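Amlow opened its doors for one afternoon in February, and I went mostly for the tableware. Sieglinde Kramer had two tickets and talked me into it over lunch – not that I needed much talking! We started in the Nyberg hall, all shelving and lamps, and it was so packed that we gave up and went upstairs for coffee.

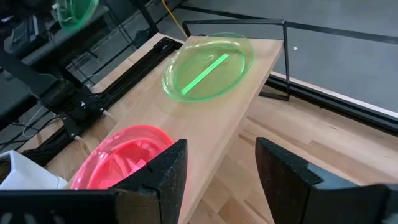 Colored plastic dishes are my weakness, and the second floor was full of them (I've been hunting for picnic sets for ages). I loved how the light came through everything. The green plate had a bright green stick lying in it and threw a soft green tint onto the wood, and the pink bowl was the one I wanted to take home. Sieglinde preferred the Ritov mugs by the stairs. We caught the 116 bus back just before six.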